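Warnumley Dairy Opens Its Doorstep Milk Route to 240 More Homes This November

WARNUMLEY - After a good many phone calls, notes tucked under doormats and friendly questions at the farm gate, Warnumley Dairy is very happy to say that its doorstep milk route is growing. Starting in November, 240 more homes on the Asau side of the river will be able to have fresh milk waiting for them before breakfast.

The dairy began delivering in 2000 with one van and a short list of neighbors, and many of those first families are still on the list today. The new route adds 19 streets, from the old rail crossing up to the top of Asau Hill, and it will run twice a week. Drivers leave the yard at 4 a.m. and expect to finish before most folks have put the kettle on.

Customers can choose whole, two percent or skim milk, along with butter, cream and the plain yogurt that sells out so quickly at the farm store. Eggs and bread will come from Sveinbjörnsson, the family bakery and egg farm next door, which has shared a loading dock with the dairy for 15 years and, we like to think, most of its good ideas too.

Orders are handled through Dinari, the same simple ordering service our current customers use. You can change an order, skip a week or stop altogether up to 6 p.m. the evening before a delivery. If you would sooner talk to a person, the farm store is glad to take orders over the counter or by phone, and we're always pleased to hear how the family is doing.

New customers on the route will get their first delivery free of any delivery charge, and a welcome card with a rice pudding recipe that has been in the dairy kitchen for longer than anyone can remember.
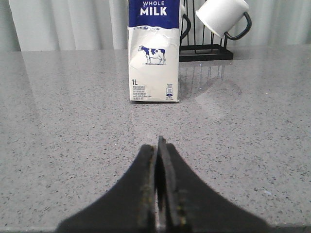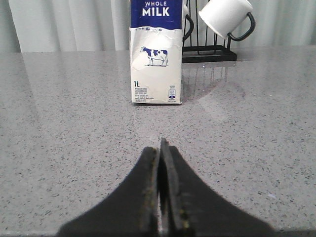
Do I have to be home when the milk arrives?

There is no need to be. Leave a cooler or an insulated box by the door with the lid closed, and the driver will put your order inside and take away any note you have left for us.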